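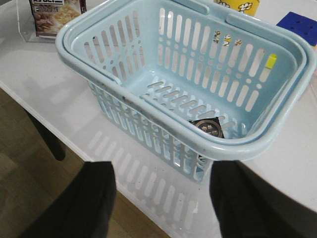 K. Triantafyllou

Updated 7/30/24

Cleaning plastic around the house

Most of the plastic in a house gets wiped with whatever is under the sink, and for years that works fine. Then a clear shelf goes cloudy, or a white table picks up gray streaks that won't come off, and it turns into a project. I have sorted these tips by type of plastic, and the first thing to do is figure out which type you have.

Turn the item over and look for the little triangle. A 5 means polypropylene, used for a lot of tubs, lids and storage bins. A 2 is the harder, waxy kind that milk jugs are made from. A 6 is polystyrene, and it cracks if you look at it wrong. Clear acrylic often has no mark at all. If there is nothing stamped on the bottom and it is stiff, clear and fairly heavy for its size, treat it like acrylic until you know better.

What to keep on hand

Plain dish soap, baking soda, white vinegar, an old soft toothbrush, a bottle brush, and two or three microfiber cloths that have never been washed with fabric softener. Melamine sponges are useful on a few things and will ruin others, so keep them out of reach of anybody who likes to scrub. I keep a spray bottle of water with four drops of dish soap and use it for most of what follows. Mix it fresh every couple of weeks.

You do not need a separate cleaner for every surface. I bought the Dirora plastic polish once and it did a nice job on a scratched radio dial, but for dirt it was no better than soap.

Baskets and bins

Anything with slots or holes collects dust on the inside edges of the openings. Wiping across it only pushes the dust into the corners. Put the basket in the bathtub, spray it all over with soapy water, wait ten minutes and use the hand shower from the inside out. Then go along the rows with the bottle brush. It sounds slow, but a basket takes about as long as a frying pan.

Rims and handles are another matter. Skin oil, dust and whatever was on the car seat build up there into a gray film, and soap slides right over it. Make a paste of baking soda and a little water, thick enough to stay where you put it. Rub it on with a damp cloth, following the curve of the rim, and rinse. If the handles fold down, lift them and do underneath. The hinge is the place for the toothbrush.
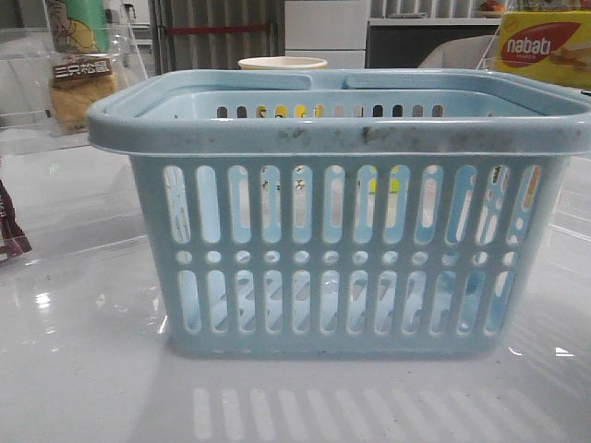 Smudges along the rim of a slotted basket. Start with paste on marks like these.

Black scuffs that survive the paste are usually rubber or paint from something else, sitting on top of the plastic. A pencil eraser takes off the small ones. For bigger ones, try rubbing alcohol on a cotton ball, on the bottom first, and stop if any color comes off on the cotton. Do not use alcohol on anything clear.

Stand baskets upside down on a towel to dry. A rolled rim can hold water for a day or more, and it will find its way out onto your clean shirts.

A note on the dishwasher. Polypropylene bins will usually go through on the top rack if they fit, with heated dry turned off. I put a number 6 drawer organizer through at our old place in Finville and it came out shaped like a saddle. Anything without a mark gets washed by hand now.

Food containers

Tomato stains are in the plastic, so scrubbing only roughs up the surface and makes the next stain worse. Fill the container with warm water and a spoonful of baking soda overnight, wash it, and set it in a sunny window for a day or two. May through September this works well where I live. In winter I don't bother.

For smells, stuff the clean dry container with crumpled newspaper, put the lid on and leave it until the weekend. Onion takes two rounds. Store containers with the lids off or you will be doing this again.

A greasy feel after washing generally means the water was too cool. Wipe the grease out with a paper towel first, then wash hot.

Glossy white tables and counters

A gloss finish shows everything, streaks most of all. Spray the cloth and leave the table dry. Wipe in one direction from one end to the other, then follow with a second cloth that is only barely damp with plain water. Two cloths, two passes. Buff with a dry one if the light from the window still shows smears.

Powder cleansers will take the shine off for good, and so will a melamine sponge if you lean on it. Pen marks come off many laminates with a dab of hand sanitizer, but test it where a lamp or a plant will cover the spot. Dried glue should be lifted with an old
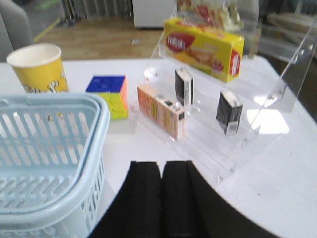 plastic card held nearly flat, and never with a knife. Warm the spot first with a cloth wrung out in hot water. Price sticker residue gets a little cooking oil for five minutes, then soap.

Put felt dots under anything that lives on the table permanently. The cheap ones fall off in a month. Preltholm sells a pack of 200 that has lasted me through two moves, and the glue holds if you wipe the surface under it first.

Lift things off before you wipe. Pushing a heavy basket ahead of the cloth drags grit across the finish, and that is where most of those fine gray arcs come from.

Clear acrylic shelves and stands

Acrylic scratches more easily than anything else on this page. Dust does the damage, so get rid of it before you rub. Rinse the piece under lukewarm water if it fits in the sink. If it doesn't, blow the dust off or flick it away with a soft paintbrush, then use the soapy spray and a clean microfiber cloth with hardly any pressure.

No window cleaner. The ammonia in many brands clouds acrylic and can start tiny cracks near the edges and the screw holes, and there is no fixing that. No alcohol and no acetone either. Paper towels are rougher than they look - use cloth.

Stepped shelves catch dust in the inside corners. Wrap the cloth around the handle of a wooden spoon and draw it along each step.

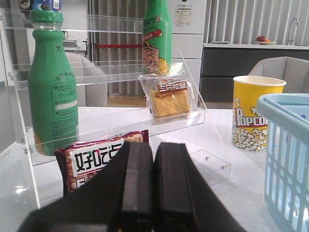
Clear tiered shelf. Go gently near the screws.

If a panel wobbles, turn the screw only until it stops moving. Overtightening will crack the panel, sometimes a week later. Dry around the screw heads too, as some of them rust and leave a brown ring.

Light scratches can be polished out with a plain white toothpaste on a soft cloth, small circles, then a rinse. Deep ones can't, at least not at home. Turn that side to the wall.

Yellowed plastic

Old light switch covers, fan housings and

appliance trim go yellow from sun and heat. Soap will tell you how much of it is dirt, and with anything from a kitchen that can be a good half. Take switch covers off with the breaker off and soak them in the sink with dish soap. The rest of the yellow is the plastic itself. I have tried the peroxide method on a fan grille and got stripes. New switch covers cost very little.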